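The Hisby Bedspread
Furnival Bedding, single to super king
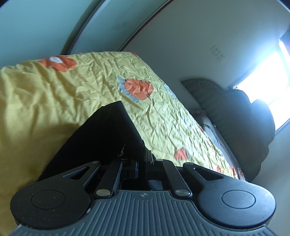 The Hisby is a bedspread in the old sense, a large flat piece of cloth that goes over everything else and hides what you did or didn't do underneath. It has no stuffing, no cord and no opinion about thread count. We have sold it since the shop opened and it has changed twice in that time, once when the mill altered the hem and once when we stopped offering it in brown. Yellow is now the one most people order, usually after a fortnight of saying they couldn't possibly. If you are wondering how it gets on with dark clothes, black fabric on a yellow bedspread shows up about as well as anything can, which is handy when you are hunting for one particular garment at ten to eight, and less handy if you own a black cat. We own a black cat.

Colours

Yellow, stone, a blue called Bralley and a green we have never managed to name. Yellow is a proper yellow. Customers who want cream should buy stone, and customers who want mustard should look elsewhere, as we tried mustard one January and still have most of it. Daylight brings the yellow up and a warm bulb calms it down, so have a look at your swatch at both ends of the day before committing. Swatches are free. We send one of each colour in an ordinary envelope and don't ring you up afterwards.

Sizes

Single, double, king and super king. All four are cut to hang over both sides and the foot of a bed of normal height. If you have a very deep mattress, or one mattress on top of another for reasons of your own, go up a size. The double on a single bed reaches the floor on both sides and covers whatever is stored under there, and we suspect this accounts for a good many of the doubles we sell.

Bunk beds are a different matter. The top bunk wants the single, tucked in hard. The bottom bunk wants whatever its owner will tolerate.

Cloth and making

Cotton, woven fairly close, with a plain hem all the way round and mitred corners. There is no right side and no wrong side, so turn it over when somebody spills something and turn it back when they have gone home. The label is sewn into one corner on a short tape, and can be snipped out with nail scissors if it annoys you. Please don't pull it. A pulled label brings a bit of the hem along for company and we can't do much about that by post.

The yellow is dyed in small lots. Two bedspreads bought together will match. Two bought a year apart will be on friendly terms. If you are doing twin beds, order them at the same time and put a note on the order.

Washing

Wash at 40, on its own the first time. We mean on its own. The colour is well fixed, but a big piece of cotton in a small drum rolls itself round anything else in there, and you will find a sock inside it in March. King and super king want a large machine or a trip to the launderette. Line dry if you can, folded over the line the long way with the pegs at the hem. A tumble dryer on low will do, though you should take it out while it is still slightly damp and pull the corners square.

Ironing is up to you. We don't. Spread it on the bed damp, smooth it out from the middle with your forearms, open a window and go and do something else.

It will shrink a little on the first wash and then stop. We allow for this in the cutting, so a new one looks generous and a washed one looks right.

Using it as a sorting table

More of our letters are about this than about sleeping. A made bed with a Hisby on it is the largest clear surface in most houses, for the few minutes it stays clear, and people pack on it, fold on it and tip out the whole contents of the wardrobe on it with the best intentions. The plain weave helps. Zips and hooks don't catch as they do on candlewick, and dark things left in a heap can at least be found again, even if you still have to pick them up to learn whether they are trousers.

Fluff is the price. Black jersey and fleece both shed, and on yellow you will see every bit. A damp rubber glove wiped in one direction lifts most of it. Sticky rollers work too, and cost more.

Suitcases with wheels should go on an old towel first. You know where those wheels have been.

What it isn't

Warm, mainly. The Hisby adds about as much heat as a second sheet. If you are cold, the Gunder blanket is wool and goes underneath, where its colour won't matter to anyone. It isn't waterproof either, and it isn't a throw. You can put it on a sofa, but it will work its way down behind the cushions and spend its evenings there.

Ordering and returns

We dispatch from the shop on weekdays. Unwashed bedspreads can come back within 25 days in any sort of parcel that will hold them. Washed ones can't, unless the fault is ours, in which case send a photograph of the hem and we will sort it out. Extra postage applies to the super king, which weighs what you would expect.

Pillowcases in yellow and stone are listed separately. There is no matching valance. People ask for one every few months and we are thinking about it, slowly.

Order code: Hisby 344
Page last checked: 4 Nov 2022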